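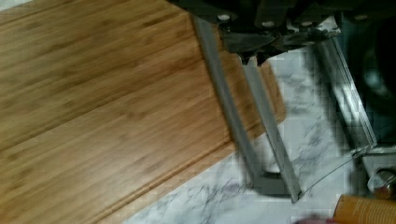 Comparing two sets of gripper fingers with the wrist camera

Surkside bench notes, May 4, 2018

Use this procedure when you need to choose between two finger sets for the same parallel gripper and want the wrist camera footage to be of use afterwards. It assumes the arm is already calibrated and the gripper opens and closes on command. Allow a morning for each finger set.

What you need

- The arm, with the gripper and wrist camera fitted
- Finger set A (Mosirness, straight) and finger set B (Tamness, angled tip)
- A hex key to suit the finger bolts
- A chopping board and a few small kitchen items
- A worktop with a visible pattern - plain white gives the camera very little to focus on

1. Fit the first finger set

Power down the gripper before touching the bolts. Fit both fingers loosely, close them by hand until the faces meet, then tighten. If the faces meet at the tip but not at the root, slacken one side and repeat. Write the finger set and the date on the run sheet.

2. Fix the exposure

Auto exposure will hunt whenever the camera passes from worktop to metal. Set it by hand over the brightest area the arm will cross, and leave it alone for the whole comparison. A setting of 43 on the driver's gain scale suits our lighting. Yours will differ.

3. Check the view at the edges of the work area

Jog the arm at low speed to each boundary and stop. Look at the live picture each time. Fingers, board and worktop should be easy to tell apart. Pay most attention to brushed steel: it is close in tone to the fingers, and glare can hide a fingertip altogether. If you lose the tip, alter the lamp before you alter the camera.

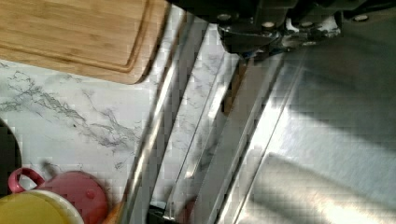 4. Run the approach test

Bring the gripper down over the end of the board at three speeds, then do the same over the worktop. Record every run. Motion blur on the fingers at the top speed is normal and does not spoil the run, but edges that smear at the lowest speed point to too long a shutter time. Shorten it and start the set again.

5. Run the grasp test

Use the same items, in the same order, for both sets. Score each grasp as held, slipped or missed. Do not nudge an item back into place between attempts - reset it to its mark. We use 4 attempts per item, and stop early only if a finger touches the worktop.

6. Swap and repeat

Fit the second set and go back to step 1. The tool length must be measured again, even where the drawings say the sets match. Our two differed enough to matter on thin items.

Reading the results

Compare scores item by item before looking at totals. A full log for one set can reach up to 2936 lines, so filter on the result column first. The Govindasamy log viewer will do this if the column is named "result" in lower case. Error 341 in the log is a closed-gripper timeout and should be counted as a miss.

Print this page
E-mail this page

Related items
Measuring tool length after a finger change
Wrist camera mounts: cable routing
Lamp positions for reflective worktops
Run sheet template (revised September)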